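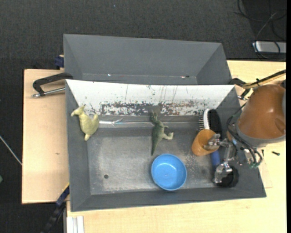 # 家庭内の片付け作業、機械化は「容器間の移動」が先行

産業用自動化部品を手がけるFemettiは6月、ロボットアームによる日用品の仕分け試験について中間結果を公表した。対象は、ひとつの容器に混在した玩具、食器、整髪用具などを一点ずつ取り出し、隣接する空の容器へ移す作業である。家庭の片付けのほか、小売店舗の返品処理への転用を想定している。

公表資料によると、試行回数は738回。このうち227回で、把持の失敗または移動途中の落下が記録された。成功率に換算すると約69%となる。同社は、物体ごとの個別の事前登録を行わない条件での数値だとしている。

## 重なりと傾きが課題

難度が高いのは、物品どうしが接触している配置である。オレンジ色のカップがヘアブラシの上に傾いて重なっている場合、金属製の指をカップの口に差し入れる動作は選べるが、指の一方が下のブラシの柄に近づく。柄に接触すればカップの姿勢が変わり、把持点の再計算が必要になる。

試験を担当したAnnunziata Russo氏は「単独で正立した青いボウルは縁を挟めばよく、問題は少ない。恐竜の玩具のように胴が丸く、尾や脚が突き出たものは、つかむ位置によって持ち上げた後の回転量が大きく変わる」と説明する。

失敗した試行では、対象物が容器の壁際にある例が目立った。壁と対象物の間に指を入れる余裕がなく、いったん中央へ寄せる動作を加える必要があるという。この予備動作は現行の制御ソフトウエア「Nolla」では自動選択されず、次版で対応する予定である。

## 店舗側は処理速度を重視

返品処理の候補先として協議に加わる雑貨販売のStaniforthは、導入の判断を保留している。同社物流部門のCallum Naylor氏は「一点の移動にかかる時間が人手の3倍では、夜間の無人運転に限っても採算の見通しが立たない」と述べた。割れ物と布製品の扱いについても、追加の試験データを求めている。

家庭向けについては、さらに距離がある。作業条件は固定された台と容器を前提としており、床に散らばった物を拾う動作や、収納場所の判断は試験範囲に含まれない。住宅設備の評価を行うLena Lis氏は、洗濯物の折り畳みや食器の片付けと比べ、容器間の移動は工程が短く、評価もしやすいと指摘する。そのうえで「この数値を家事全般の達成度として読むことはできない」とした。

Femettiは今後、対象物の種類を増やし、指先の形状が異なる2方式の比較を行う。結果の公表時期は未定。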